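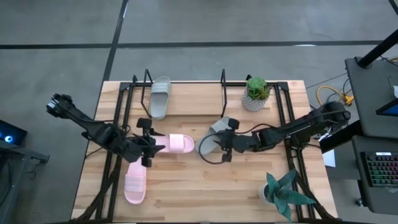
Pink and gray slides with potted plants, 6 Jul 2018

1/ Several of you asked how I make the printed gift wrap, so I'm putting it all in one thread. It's carved stamps and ink on plain paper. You can do it at a kitchen table.

2/ The carving block is the soft rubbery kind, not linoleum. Lino is fine for framed prints, but I find it hard on the hands once you're doing a repeat pattern. I buy the Pritholm blocks in the largest size and cut them down with a craft knife.

3/ Draw the design on tracing paper with a soft pencil. Flip it face down on the block and rub the back with a spoon. The drawing transfers in reverse, so it'll print the right way around. I still forget this when I do letters.

4/ Keep the first one simple. A leaf, a pear, a fat star. Thin lines break down after a while. My fern stamp lasted one batch of wrap and then the tips started to crumble.

5/ Tools: I have a Verbruggen handle with swappable tips and I use 2 of the tips. A narrow V for outlines, a wide U to clear the background. Turn the block instead of turning your wrist.

6/ Ink. Water-based block ink in a tube if you want solid color, ink pads if you want it quick. Pads give a more speckled print on kraft paper. I like the speckle on brown and not on white.

7/ The paper I use now is from Bommont, a plain white roll, uncoated. Coated paper looks nice in the store but the ink sits on top and smears when you fold it. Test a corner before you commit to a roll.

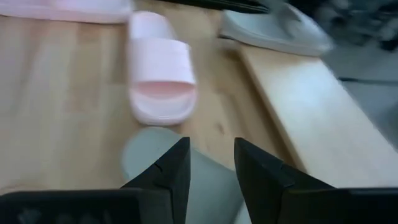

8/ Spacing is where most people get stuck. I don't measure every print. I rule faint pencil lines across the sheet, stamp along the first line, then start the next line half a stamp over, like bricks. Small mistakes disappear in a brick pattern. In a straight grid they all show.

9/ Re-ink every time. It's tempting to get a second print out of one inking, and it can look good if you do it on purpose all the way across, but one pale print in the middle of a dark sheet looks like a mistake.

10/ Put something with a little give under the paper. An old magazine works. A folded towel is too soft and you'll get ink from the background areas.

11/ Drying: pad ink, a few minutes. Tube ink, leave it overnight, longer if it's humid. Don't roll it up early. I lost most of a roll last December because I wanted the table back.

12/ Cleaning: lukewarm water and an old toothbrush, then pat dry. Don't soak the block. Store stamps flat with wax paper between them, otherwise they stick to each other and pull.

13/ For the person asking how many prints you get from one stamp: I kept a tally on the pear and stopped at 202. The edges are a little rounder than they were but it still prints clean.

14/ The pear is free to use. I put the drawing up as a one-page PDF, sized for a 2 inch block. Print it at full size, no scaling, or it won't fit. Please don't sell the drawing itself. Wrap, cards and tags you make with it are fine to sell.

15/ I'll bring finished sheets and some carved stamps to the Trombridge craft market. Folded sheets, not rolls, they're easier to carry home.

16/ Next thread will be on two-color stamps and lining up the second block. I'm still working on that one and my leaf keeps landing to the left of the stem.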